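Notes for session 4: Teaching by hand and by remote control
Course: Practical Robot Teaching. Notes written by Takeshi Takagi, with corrections from Estíbaliz Sarmiento. Version of 22 Sep 2022.

Please read these notes before you come to the lab. Last time we spoke about what a demonstration is. Today we speak about how a person gives one, and what can go wrong between the person's hand and the recorded data.

## 1. Two ways to show a task

**Guiding by hand.** The teacher holds the arm near the wrist and moves it through the task. The arm must be in a mode where it carries its own weight and does not resist too much. The teacher feels the contact directly, and beginners learn this in a few minutes. The weak side is that the teacher's body stands inside the workspace and often hides the objects from the camera. Also, a person who pushes a heavy arm makes slow and tired movements after some time, and these movements are recorded too.

**Remote control.** The teacher stands apart and moves the arm with a hand controller, a 3D mouse or a second smaller arm. The camera view stays free. On the other side, the feeling of contact is mostly lost, and there is a delay. In our lab the delay is 76 ms from hand to arm. You will not notice it when you move in free air, but you will notice it when you try to stop just before a surface.

Which one is better depends on the task. For wiping, pushing and inserting, I prefer the hand. For picking from a container I prefer remote control, and the rest of this session is about picking.

## 2. The two-bin task

The task is simple to say: take an object from one bin and put it down in the other. The teacher decides which object, where to hold it, and by which path to leave the bin. All three decisions are in the data, even if the teacher never thought about them. 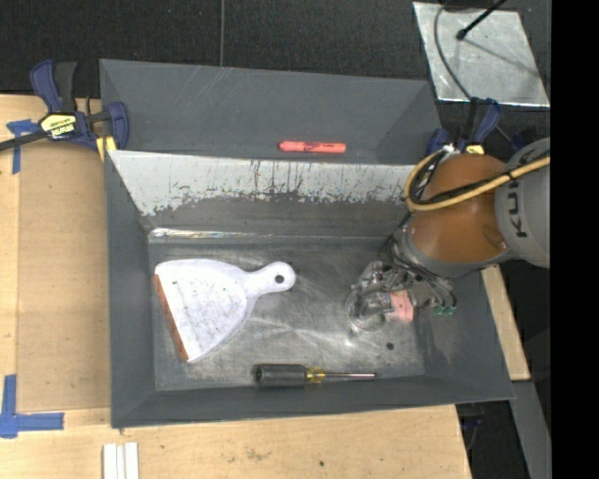 *Fig. 4.1 - Two-bin workspace with the arm over the front bin. Dustpan and screwdriver in the front bin, marker in the rear bin.*

Look at the screwdriver first. It lies close to the near wall, almost parallel to the table, so the gripper has not much free space on that side. Most students approach from directly above and touch the wall with the gripper before they touch the grip of the tool. It is better to choose the wrist angle while you are still high, then go down in one movement. If you correct the angle at the bottom, the recording will contain a small dance, and the learned policy will dance also.

The dustpan is a different problem. It is wide and flat, and a grasp on the broad part can slip or tilt it. The handle is short but it is the natural place. Takeshi's rule: if the object has a handle, show the handle grasp in the first ten demonstrations, and show other grasps later, when you know what you want to compare.

The marker gives you a third case, a thin object which can roll. Approach it slowly and close the fingers across the barrel, never along it.

## 3. What makes a useful demonstration

In May our group collected 1853 demonstrations for this task with the Letell software. After checking, we kept 778 for the first training. Everett Ostrowski went through the rejected ones and wrote down the causes. The most common were:

- The teacher waited too long above the object. A pause teaches the robot to pause.
- The recording started while the arm was already moving.
- The object was dropped and picked again, and the label said only "success".
- The teacher changed the plan in the middle, for example went toward one object and then took another.

A dropped object is not always bad data. If you recover well, keep the recording, but mark it as `recovery`, so we can decide later if we use it.

The length is also important. A good remote demonstration of one pick takes about 38 seconds for a new teacher. Please do not try to be fast. Try to be even.

## 4. Procedure for the lab

1. Check that the bins are clamped and do not move when you push them.
2. Bring the arm to the start position and wait until it is still.
3. Say aloud which object you will take. Your partner writes it in the log.
4. Start the recording, then move.
5. Approach, grasp, lift straight up until you are clear of the rim, cross, lower, release.
6. Go back to the start position and stop the recording.
7. Give the label together with your partner. If you do not agree, write `unclear`.

The partner keeps one hand near the stop button during the whole demonstration. This is also valid when Fitzgerald Castellanos or I am the one who drives.

Change roles after ten demonstrations.

## 5. Homework

Choose one object from Fig. 4.1 and describe in half a page how you would grasp it by hand guiding and how by remote control. Write where you expect the two recordings to differ. Then read chapter 3 of the reader, only the part on time alignment - the part on filtering comes next session.

Send the text to Tobias Yazzie before the next lab. Handwritten pages are also fine if they can be read.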